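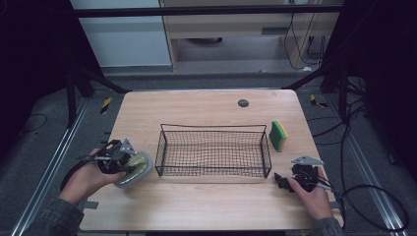
Speaker notes, Wednesday, June 12, 2019
Teaching by hand: what we learned from putting things in a basket
Slot is 20 minutes with questions. Stop talking at 16.

Slide 1. Title
Say who I am and where the work was done. Thank Weronika Pawlak for the invitation. Krystyna Makowska and Witold Lis did most of the recording and should be named now, before people start looking at their phones.

Slide 2. The task
Leave it up while I talk. Wire basket, a sponge, a scrubbing brush or pad, one table. The person holds a gripper in each hand and puts the items in the basket. The robot is supposed to learn from that. No one is driving an arm in these recordings. The person's own arms do the moving and the grippers do the touching.

Point out that the left gripper has something in its jaws and the right one has nothing in it. Come back to this on slide 5.

Slide 3. Why handheld
We started in January with remote control. Kacper Kaczorowski ran the leader arms and got good at it, but a single item took him a long time and he was tired by lunch. With the handheld grippers a new person was useful the same morning. You give up something for that. The person can reach in ways the arm can't, and those demonstrations have to be thrown out later.

Slide 4. Numbers
927 demonstrations recorded.
600 kept after the reach check.
432 used for the final training run, the rest held back.
Expect a question on why so many failed the reach check. Answer: mostly wrist angle, on the far side of the basket. After we told people to keep their elbows lower it got better. I don't have a clean before and after figure, so don't offer one.

Slide 5. The idle hand
This is the main point of the talk. Slow down.
When one hand is working, what does the other one do? We gave no instruction about it for the first sessions. Some people parked it near the basket. Some let it drift. Witold used his to hold the rim. The trained policy copied all of it, and the free arm wandered into the path of the busy one.
Fix: pick a rest position, tell everyone, and start every demonstration from it.

Slide 6. The basket
Thin wire mesh, see-through. The table shows through the sides and the base. The depth readings were poor on it, and the policy released too early, over the near rim. Krystyna suggested recording more slow approaches from the front. That helped more than anything we changed in the model.
If short on time, skip to 7.

Slide 7. The sponge
Play the clip, 6 seconds, no sound. A sponge standing on edge falls over if the jaws touch it off center. People correct for this without noticing. Keep the recordings where it falls and gets picked up again. We deleted ours early on and had to record more.

Slide 8. What next
Two people recording the same task on the Potumwood bench, to compare habits. Ieuan Ellis is writing the reach check so it runs while you record and beeps.

Slide 9. Questions
Repeat each question into the microphone. Contact address stays on screen.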